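Section 3: Loading, Closing and Running the Washers

Read Section 2 (Cards, Coins and Card Regret) first if you have not paid yet. Paying before loading is allowed, but the timer on the Praltau payment box starts when it takes your money and has no interest in whether you are still looking for a sock.

3.1 Before you open a door

1. Pick a machine and stick with it. Each washer has its own number, and the payment box wants that number before it wants anything else.
2. Look inside. Spin the drum once by hand and check the top as well as the bottom. Wet pillowcases cling up there like bats.
3. If you find someone else's things, put them in the blue tub by the folding table. Do not fold them. People find this unsettling.
4. Empty all pockets, including the little one on jeans that you think you never use.
5. Close zippers, hook bras, untie apron strings. Turn anything with a printed front inside out.

Note: Lost-and-found items go on the shelf marked Nilumari, named after the fabric store that used to own the shelf. They are kept through the end of the month and then become rags.

3.2 Opening the door

The doors are heavy and swing wide. Stand to the side, with your basket behind you. A basket directly in front of the door will be hit by the door, and you will be annoyed at the wrong one of them.

1. Check that the cycle has ended. The display must read 83, which is the maker's way of saying "door free." We asked Hukico why they didn't use a word. They sent us a second copy of the manual.
2. Grip the latch, not the rim. The rim is smooth and gives your fingers very little to hold.
3. Pull straight toward you until you feel the catch let go, then swing the door all the way open.
4. Let go gently. The neighboring machine has a door too.

Look over the metal fittings at the edge of the door while you are there. Lint, thread and the drawstrings of hooded sweatshirts collect around them. Pull out what comes out easily with your fingers and leave the rest to us.
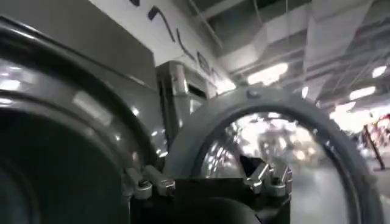
Figure 3-A. Round doors and the chrome fittings between them.

CAUTION: Do not hang bags, umbrellas or children's coats on the latch hardware. It looks a great deal like a coat hook. It is not rated as one.

CAUTION: Do not lean on an open door while you load. The hinge will hold for a while, and then you will be reading Section 7 (Charges).

3.3 Loading

A full load means the drum is three-quarters full with the clothes dropped in, not punched in. If you have to put your shoulder into it, you have two loads. The machine will accept one enormous load without complaint and return it to you in much the same state, only wetter.

1. Shake each piece out before it goes in. Sheets first, then big things, then small things on top.
2. Mix sizes. A single bath mat on its own will throw the spin off balance, and the washer will walk. We have measured how far, and we would like it to stop.
3. Put socks, baby things and anything smaller than your hand into a mesh bag. Mesh bags are sold at the Abou Zeid grocery next door, on the shelf with the light bulbs.
4. Duvets, sleeping bags and dog beds go in alone. Add two clean towels to keep the weight even.
5. Push everything back from the door opening. Run your palm around the whole rubber seal, bottom half especially, and free any fabric caught in the fold.

Do not wash:
Rugs with rubber backing.
Anything with paint thinner, motor oil or cooking grease on it in amounts you would describe as "a lot."
Horse blankets. We know. We liked the horse, too.

3.4 Soap

Use less. Whatever you were about to pour, use less than that.

1. Pour liquid up to the first line on the cap for a normal load and the second line for a very dirty one. There is a third line. It was put there by people who sell soap.
2. Put powder in the drawer, never on top of the clothes.
3. Softener goes in the compartment with the flower on it. Fill it below the bar. Over the bar, it all drains out at once during the first fill, and your towels will have been softened for four minutes in dirty water.
4. Slide the drawer shut until it clicks.

If you see suds climbing past the middle of the glass, do not open anything and do not add anything. Press Rinse once and go sit down. A second rinse is free if you ask at the desk, though there may be a short talk.

3.5 Closing the door and starting

1. Swing the door to. Push with a flat hand on the latch side until you hear one solid clunk. Two small clicks are not the same as one clunk. Open it and try again.
2. Tug lightly. It should not move.
3. Go to the payment box and key in your machine number, then your cycle code. The common codes are listed below.
4. Tap your card or feed in coins. Wait for the box to show your number back to you.
5. Press Start on the washer itself. The payment box cannot do this for you, and a surprising amount of laundry has been left sitting dry, paid for and hopeful.

Codes:
728: Regular warm. Most people, most days.
1119: Hot, heavy, extra rinse. For work clothes, gym towels and whatever happened at the barbecue.

All other codes are on the card taped to the payment box. Please do not try codes at random to see what they do. One of them runs the drum-cleaning cycle, and it takes a long time and cannot be canceled. 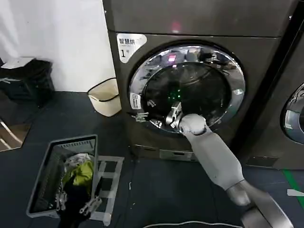
Choosing the wrong machine number at the payment box is the most common mistake in the building, ahead even of tissues in pockets. The box will happily start a stranger's washer on your money and show you a small smiling drop of water as thanks. Read the number off the front of the machine before you walk over, and say it to yourself on the way if that helps. On machine 1 it is on the white sticker at the upper left of the lower front panel, a big black 1, well clear of the door. Do not count along the row from the entrance. Regulars count from the entrance, newcomers count from the window, and both groups are very sure of themselves.

If you have already paid for the wrong washer:

1. Do not press Start on either machine.
2. Press Return on the payment box within one minute. Your credit goes back to the box, and you can enter the right number.
3. If more than a minute has passed, write the machine number and the time of day in the notebook at the desk. Abdelkrim Ait Brahim goes through the notebook every evening and fixes the balances by hand. He can read most handwriting. He asks that you not underline.

3.6 While it runs

The door locks when water enters the drum and stays locked until the water is gone. Pulling on it does not shorten this. If you spot the one red sock going around with the whites, press Pause, wait for the drain, and open the door when the display allows it. By then the question may have settled itself.

Some noises and what they mean:
Steady ticking: a zipper or button against the glass. Harmless.
Rattle in the spin: coins. They are yours and you will get them back, very clean.
Heavy thumping: unbalanced load. Pause, drain, open, spread the load around, restart.
Grinding: press Stop and tell the desk. Do not record it on your phone first.

3.7 Unloading

1. Wait for the display to read 83 again.
2. Open as in 3.2 and take everything out, then spin the empty drum and look at the top. See bats, above.
3. Wipe the seal and the inside of the glass with the cloth on the hook. Wring the cloth out. Put the cloth back.
4. Leave the door open by the width of a hand so the drum can air out. Leave the soap drawer open as well.
5. Move your basket off the floor in front of the machine.

Note: Loads left in a finished washer for more than twenty minutes may be moved to the blue tub by the next customer. This rule was rewritten in September after a disagreement over what "finished" means. It means the display reads 83.

Dryers are covered in Section 4. They take different codes.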